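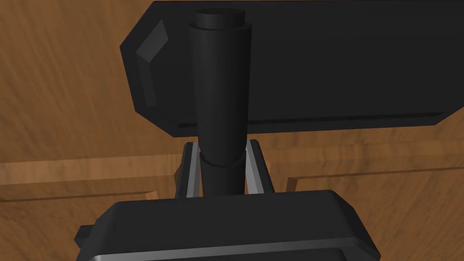
Gutters and Downspouts: Fall Tips From the Shop

Most of the calls we get after the first hard rain are for things a homeowner can handle with a ladder, a hose and a tube of sealant. Our crew put these in for years before we started writing any of it down.

Clean from the downspout end

Start at the outlet and work away from it. If you start at the far end you push everything into the hole. Scoop dry leaves by hand and leave the hose for last. A plastic trowel won't scratch the coating on aluminum, but a metal one will.

Check the slope

You want a quarter inch of drop for every 10 feet of run. Snap a chalk line on the fascia and measure down to the gutter lip at each hanger. If a section sags, the hanger screw has usually backed out of soft wood. Move the hanger over two inches and use a longer screw. Don't refill the old hole and expect it to hold.

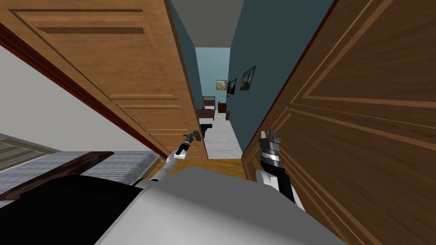
Terence Staniforth
11/24/18

Seal the joints from inside

Sealant smeared on the outside of a leaking seam will hold for a month or two. Scrape out the old bead from inside the trough, wipe it with denatured alcohol, let it dry, and lay a new bead over the seam and over any rivets. We use Nenau gutter sealant in the shop. Other brands work if the tube says it is meant for gutters. Bathroom caulk is not.

Keep water off the siding

At the inside corner where two roof planes meet, water comes down the valley fast enough to jump the gutter. A splash guard screwed to the outer lip takes care of it. Our own house has a long valley that dumps most of 640 square feet of roof into one corner, and the guard there is six inches high — the four-inch one was not enough.

Carry it away from the foundation

Elbows at the bottom should empty onto ground that falls away from the house. Four feet of extension is the least I would put on. The flip-up kind from Erno is easy to mow around. If you bury the line, use solid pipe with a cleanout at the top, and write down where it runs.
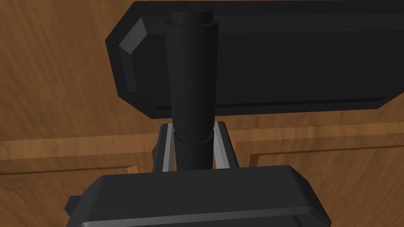

Running a pressure washer up there

Stay on the low setting and keep the wand moving. We have a Honda engine on ours and at full throttle it is too much machine for a gutter. Anything over 2000 psi can lift the edge of a shingle or blow a seam open. Point the spray down the trough and never up under the roof edge.

Next year, get to it in September if you have maples. Oaks hang on longer and you will need to go up twice.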